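Muvcombe Track Notes
November - Wednesday, 7:40 p.m.

1/ Notes on the Desard pursuit squad after the Muvcombe round. Short version: the start is fixed, the exchanges are still costing them.

2/ Opening lap was level with Nito. Last season Desard gave away most of a bike length before the first bend. The gate rider now holds the black line and leaves the acceleration to the second wheel.

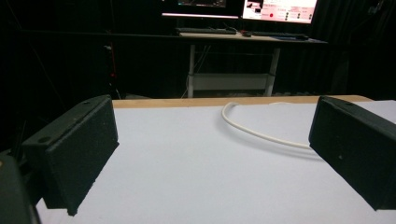
3/ Exchanges. Desard swung up late on 4 of them, and each one opened a gap that the third rider had to close. Nito changed on the same part of the banking every time - dull to watch, very efficient.

4/ Average power for Desard's lead rider was some 581 watts on the front. That is too high for a turn and a half. Shorter turns would keep the speed steadier into the last kilometer. 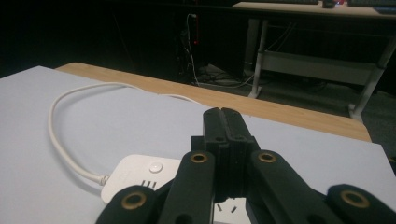
Gripper over a light tabletop.

5/ Sepp finished third with the smallest gear of the top three teams. Their schedule was slower early and barely dropped off. I would expect a bigger gear at the next round.

6/ Lap splits tomorrow, once I have checked them against the results sheet.

2 shares · 3 comments

pursuitfan: Agree on the late swings. The third rider was cooked.

banking_left: What gear was Nito on?

oldspokes: Sepp will win the next one.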